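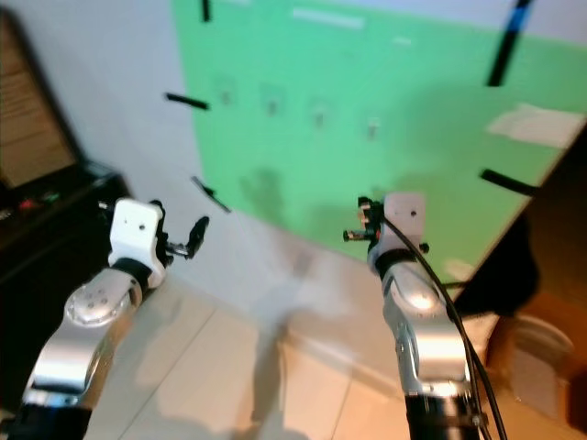
Minutes of the users' meeting, Pirari building, ground floor
Date: 2020-04-25
Chair: Olga Bravo
Present: one person each from Tinovberg, Nolte and Ramis, and the building office
Minutes taken by: building office

1. Minutes of the last meeting
The minutes were accepted with one correction. The key deposit is 30 per key and not per tenant.

2. Green panel
Nolte asked if the green panel can be moved to the other wall. Olga Bravo answered that the wall behind it was painted only last year and she does not want new holes in it. Tinovberg also prefers that the panel stays. It was agreed to leave the panel where it is until June and then to discuss it again. Until that time, please do not put tape on the green surface. The cleaning of the panel will be done by Nolte, with a soft cloth and no spray.

3. Hallway
The longest point of the meeting. Ramis said that things are left on the floor of the hallway, and that the people who come with a trolley must stop and move them. The others agreed that this happens too often. 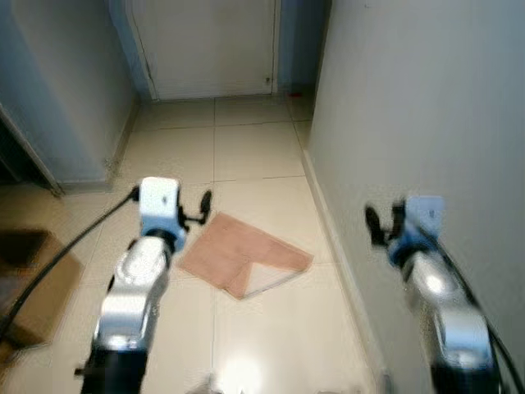
Hallway, with pink cloth and cardboard box on the floor.

It was decided:
Cloths go back to the shelf in the store room at the end of each day. A cloth that was on the floor goes to the wash first.
Cardboard boxes are made flat and taken to the paper container. A box that is still needed must have a name and a date on it.
The way to the white door stays free at all times.
Tinovberg asked for a hook rail for the cloths. Olga Bravo will ask for the price. The limit for this purchase is 200.

4. Floor tiles
The building office received an offer for cleaning the grout between the tiles. The price is 1164 for the whole ground floor. Ramis finds this too high and offered to ask a second company. The decision is moved to the next meeting. The baseboards are not part of the offer and we will wipe them ourselves.

5. Budget
After the last invoices there is 218 left for small materials. The price of the hook rail must come out of this amount.

6. Other points
Nolte reminded everybody to close the store room window in the evening.
The list for the cleaning weeks hangs by the sink. Two weeks have still no name.

Next meeting: in June. Olga Bravo will send the invitation.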